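Lifting Dusty Shoe Marks from Ordinary Floors: Gelatine or Sticky Film?
Final project report, Orla Mulcahy, Stolgate College, August 2022

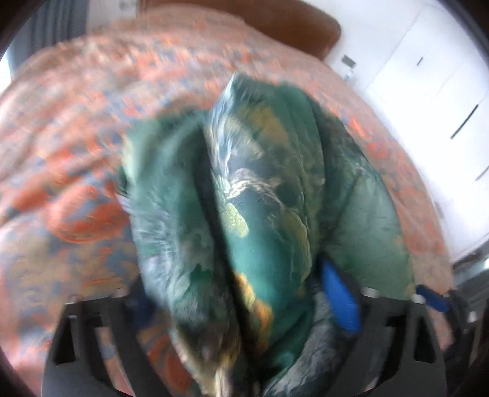
Which kind of lifter picks up a dusty shoe mark best?
Gelatine lifters did better on most of the surfaces I tried, though sticky film held its own on glazed tile and was a good deal easier to store.

How the project came about

I had wanted to do something with shoe marks ever since our first practical in the autumn, when Thérèse Wong turned off the lights, laid a torch flat on the floor and showed us how many footprints there were in a room we all thought had been swept. It stayed with me for months! When the time came to choose a project I went to her with far too many ideas (tyres, carpets, muddy steps, the lot) and she very kindly talked me down to one question that could be answered before the end of term.

A dust mark is a fragile thing. The shoe leaves a thin layer of dust behind, or takes some away, and either way a careless sleeve can spoil it. It is always photographed first, with a scale beside it and the light coming in low, and then it can be lifted. A gelatine lifter is a soft, slightly tacky black sheet which is rolled down over the mark and peeled back. Sticky film is clear and much tackier, and goes onto a dark backing card afterwards. Both were already in our store cupboard, which settled the matter as far as the budget was concerned.

What I did

I used four surfaces: vinyl, glazed tile, painted board and plain brown cardboard. All the marks were made with the same right training shoe, size 6, worn by me. I pressed it into a tray of fine house dust from the vacuum cleaner, sieved twice, took two steps on clean paper to shake off the worst and made the mark with the third.

Manon Arsenault helped me with the rolling. We agreed early on that one person should do all the gelatine lifts and the other all the film, and looking back I would not do it that way again. Any difference between the two lifters might partly be a difference between Manon and me. Josée Bouchard pointed this out when we were more than halfway through, by which time there was nothing for it but to carry on and say so in the report.

We made 138 lifts altogether. Of these, 27 had to be left out, mostly for creases or trapped air, and the other 111 were photographed under the same lamp and marked out of 5 for clarity. Josée did the marking without knowing which surface each lift had come from. She could tell film from gelatine at a glance, of course, and I couldn't think of a way round that.

What we found

On vinyl and painted board the gelatine lifts were clearly better. The fine bars across the ball of the foot came up crisp, and on several lifts you could see a small nick in the heel that I hadn't even noticed on the shoe. Film on painted board was a disappointment – it brought up flakes of paint along with the dust, and the flakes hid the pattern.

Tile was very nearly a draw. Cardboard was poor whichever lifter we used. We had 25 usable lifts from it and not one scored higher than a 3. The film tore the top layer of paper away in strips, and the gelatine picked up loose fibres that looked rather like dust until they were enlarged.

Storage is worth a word too. The gelatine lifts pick up stray specks very easily, so we photographed them the same afternoon. The film lifts went into a folder and looked just the same when I took them out in June.

If I did it again

I would use more than one shoe, and swap the rollers round halfway. I would also like to try an electrostatic lifter, if the college ever gets one, on the cardboard especially. Nathalie Thibodeau is hoping to take the project on next year and has my notes, the sieve and what is left of the dust.

My thanks to all of them, and to Thérèse for reading two very long drafts.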